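Memorial hall and grounds, Bovcombe – inspection checklist with comments
2022-08-24
By Natalie Stockdale

Walked with Witold Zawadzka, ahead of the Holroyd memorial gathering. The family expect 400 people across the afternoon. The hall is licensed for 775, so numbers are within limits.

1. Main doors and ramp – PASS. Ramp handrail firm on both sides. Door closer slams; adjust before the day.

2. Fire exits – PASS WITH COMMENT. The east exit had stacked chairs in front of it. Moved while we were there. Stewards to check again before doors open.

3. Extinguishers – PASS. All in date, last serviced in July.

4. Candle table – FAIL. The cloth supplied has no flame-retardant label. Use the bare stone shelf, or battery candles. Witold will ring the family.

5. Portrait stand – PASS WITH COMMENT. Steady on the flat but rocks on the join in the carpet. Set it back one pace from the lectern.

6. Wreaths and flowers – PASS. Buckets to stay off the tiled part of the aisle.

7. Sound system – PASS. Lectern microphone lead taped down. Spare batteries in the vestry drawer.

8. Memorial bench (Zorkwood, oak) – FAIL. Two fixing bolts loose on the left leg. Tape it off until they are tightened.

9. Path to the Holroyd plot – PASS WITH COMMENT. Raised slab near the yew, now sprayed yellow. Quote for relaying is £1,000, not yet approved.

10. Printed orders of service – 2,000 sheets on the vestry floor, blocking the fuse board. Move to the office.
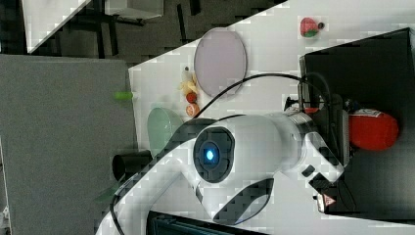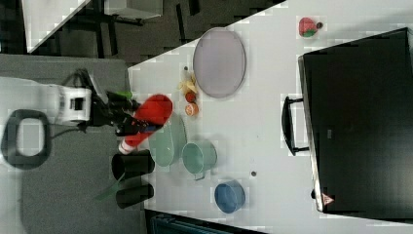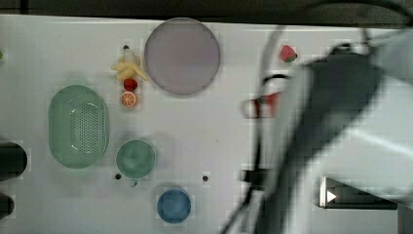 Page last changed: 2 days after inspection, N. Stockdale

Items 4 and 8 must be cleared before the hall is opened. Initial each one on the paper copy and leave it in the office tray.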